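How Do You Teach a Robot Arm? You Hold Its Hand!

By Wenche Wikström
Brorel Kids, the How-It-Works pages
2026-05-06

When I was six, my grandfather taught me to tie my shoes. He didn't give me a long speech. He put his big hands over my small ones and moved my fingers through the loops, over and under and pull. We did it again and again until my fingers sort of remembered it by themselves.

Guess what? You can teach a robot almost the same way! I spent a whole week in Bedodthorpe trying it out, and I got pretty good at it (after being pretty terrible at it), so let me tell you how it goes.
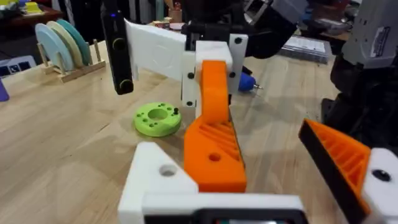 Reading time: 20 minutes if you stop to try the activity, much less if you don't

First, a little problem for you. Say you want a robot to put a small peg into a hole in a green disc. Easy, right? You could do it while singing. But try writing down every single thing your hand does. How far does it move? When do your fingers start to close? How hard do they squeeze? What do you do if the peg is a bit crooked?

People used to write all of that out as a computer program, and lots of robots in factories still work like that. It's great if the peg is always in exactly the same spot. Move it the width of your thumb, though, and the poor robot grabs a handful of air.

So there's another way, and it's called teaching by demonstration. "Demonstration" is just a long word for showing. You show the robot the job, the robot's computer saves what happened, and later it uses all those saved examples to work out what to do on its own.

Two ways to show a robot something

The first way is by hand. You take hold of the arm (a kind that's made to be moved safely by people!) and you push and pull it where it needs to go. The motors go easy so that you can move it, and the joints keep track of how far they've turned. It feels a bit like dancing with somebody who is very polite and has a very stiff elbow.

The second way is by remote control. You hold a controller, or sometimes a second little arm, and when you move, the robot moves too. Grown-ups call this teleoperation. "Tele" means far away, the same as in telephone and television. You can sit in a chair next to the robot, or you can be in another room altogether, watching on a screen.

I liked the remote way best, but oh boy, it's hard at first. When you pick up a pencil, your fingertips tell you right away that you've got it. With the remote, my fingertips were only touching the controller. I had to do everything with my eyes! I'd think I had the peg, and I'd lift, and there was the peg still on the table.

What do the fingers do?

The orange fingers are my favorite part. They have slanted ribs inside, and they're called fin-ray fingers, because the idea came from the fins of fish. When you press on one side of a finger like that, it doesn't bend away from you the way a plastic ruler would. It curls around the thing you're pressing with. That's handy if you're a robot and your aim isn't perfect, which mine never was.

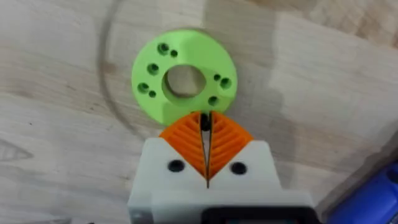 Holger Engebretsen told me that the slow part is lining up, and that new people always hurry it. Go halfway, he said, then stop and look, then go the rest of the way, because the robot will copy your hurrying along with everything else.

He was so right about that copying. A robot that learns from you learns all of you! I have a habit of wiggling a little to the left before I grab something. I didn't even know I had it until we played back what the robot had learned, and there it was, wiggling to the left like a tiny metal me.

How many times do you have to show it?

More than once, that's for sure. My job was called Brotum, which is just the name the lab gave to its peg-and-disc task, and the plan was 100 tries. By the end of my second day I had done them all and I was very proud of myself. Then I found out the plan had been changed to 200. I ate a large cinnamon bun and kept going.

In the end we saved 268 tries, and you don't want them all to be the same, either. You turn the disc a little. You put the peg somewhere new. You start with the arm up high, then down low. If every try looks the same, the robot only knows how to do that one thing in that one place, and we're back to grabbing air.
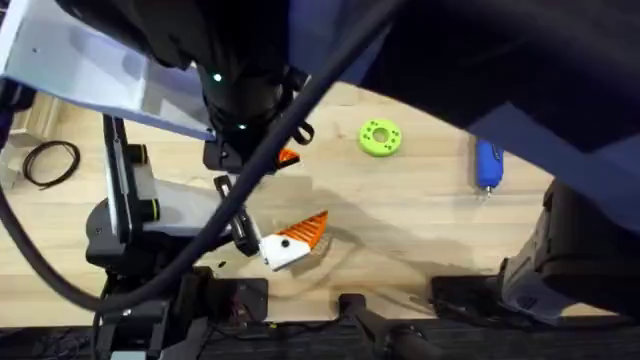 Mixing things up gets boring after a while, I'll admit, so I made a game of it. I shut my eyes, spun the disc with one finger, and wherever it stopped, that was the next try. My helper at the keyboard was a very patient person called Berge, who pressed the button to start saving and the button to stop, and who told me "again" more times than my piano teacher ever did.

What about the tries that went wrong? Some you throw out. If I dropped the peg and just sat there laughing, that one went straight in the trash. But if I dropped it, picked it up and finished the job, we sometimes kept it, so the robot could see what to do after a mistake.

Try it yourself

You need a friend, a blindfold, a cup and a spoon. Your friend is the robot and wears the blindfold. You stand behind and gently guide your friend's hand to pick up the spoon and put it in the cup. No talking! Do it five times, moving the cup each time. Then do it using only words, with no touching at all.

Which one was quicker? Now swap places and see what kind of robot you are. (I was the kind that knocks over the cup.)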